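Pantry and Dry Goods: Questions We Get

Is the Polcombe storage method worth the money?
Mostly no. You do not need a matching set of containers to keep sugar dry. I have seen the full set priced at 393 and I can't find what it does that a clean jar with a tight lid doesn't. Buy two good jars first and see whether you even like decanting.

Do I have to move everything out of its original packaging?
No. The packet tells you what the stuff is and when it expires. Once you pour it out, you're relying on memory. Long, narrow packages are the ones people complain about, mainly when they store them standing up on a shelf that is too shallow.
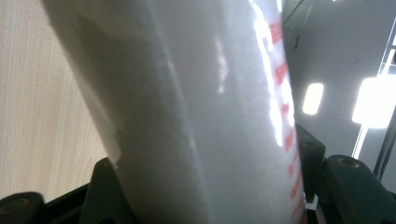

Lay those down if you can, or put them at the back where nothing will knock them. Keep the printing facing out. If a wrapper has started to lift at the edge, a piece of tape is fine. A new canister seems like a lot of trouble for that.

Does rice in the salt really stop clumping?
My brother Hicham swears by it. I'm not convinced. We kept 2 jars on the same shelf through August, one with rice and one without, and I couldn't tell them apart. A lid that closes properly probably matters more. So does not shaking salt straight over a steaming pot.

Glass or plastic for salt?
Either. What I would avoid is bare metal, since salt and a damp kitchen will mark it sooner or later. See-through is handy because salt and sugar look far too much alike, and I have ruined coffee for 10 people that way.

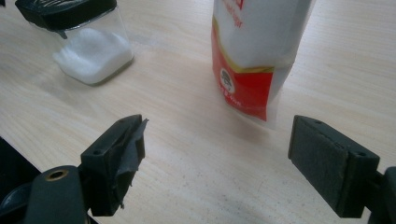

Salt in a clear jar with a black lid, and sugar still in its bag.

My sugar has turned into a brick. Is it ruined?
White sugar, no. Put it in a bag and hit it with a rolling pin. Brown sugar takes longer - a slice of bread in the container overnight usually softens it. The clay disks sold for this also work, but then so does the bread.

Are the Plotinari labels any good?
They look nice and they peel. Masking tape and a marker have lasted longer in my kitchen. A roll of 100 labels is also a lot of labels for one pantry.

How often should I clear everything out?
I don't believe in the monthly reset. Wipe up spills when they happen and check dates before a big shopping trip.

Answers by Siham Mansour. Questions? Use the contact form.

Contact | Copyright Delorme Pantry Notes | Back to top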